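3.2 Sound levels in the Paiva serial

The second part of the study measured how far the dialogue stood above the effects track in Paiva, the six-part science fiction audio drama released by Lanilico. Each episode was split into scenes at the change of background sound, giving 29 scenes in total. Scenes with no speech were left out of the averages – there were 2 of these, both in the final episode.

Levels were read every 600 milliseconds and noted against the script. This gave 2,554 readings after silent passages had been removed. The same settings were used for every episode.

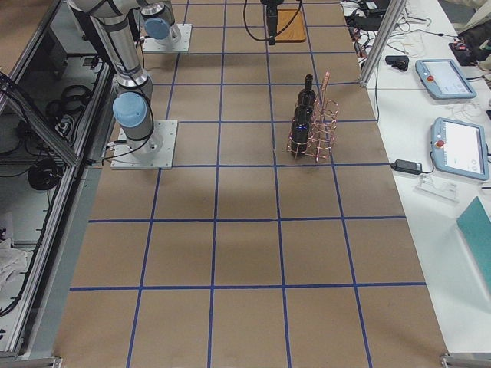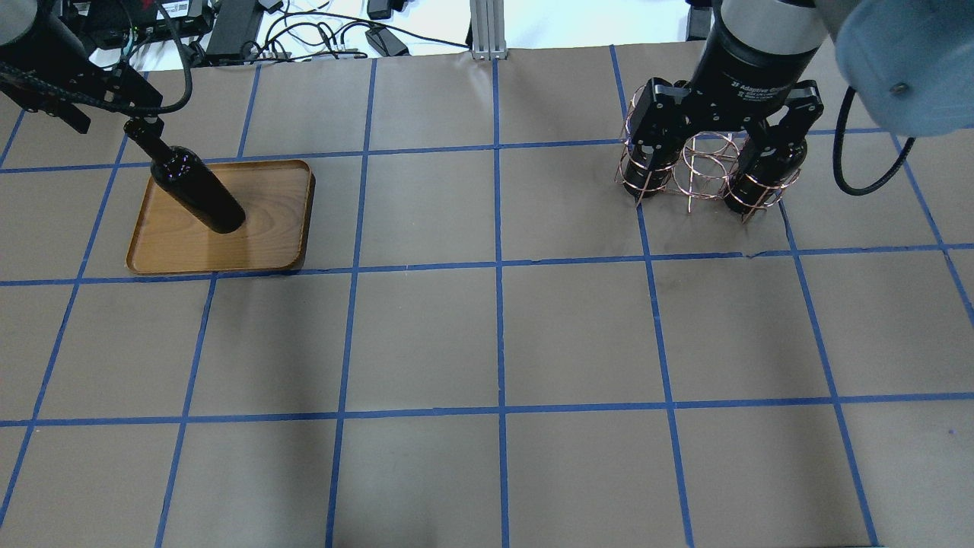 Tabletop with brown paper and blue tape grid.

The gap between voice and effects was smallest in the scenes set aboard the Birna, where engine noise runs under most of the dialogue. It was widest in the narrated passages. Listeners in the Vistau survey (section 2.4) had marked the Birna scenes as the hardest to follow, so the two results agree.

One weakness is that the script does not mark overlapping speech. Where two characters talked at once, the reading was given to whichever line began first. This affects episode four more than the others – the trial scene has long stretches of crosstalk – and its figures should be read with care.

Section 3.3 repeats the measurement for music cues.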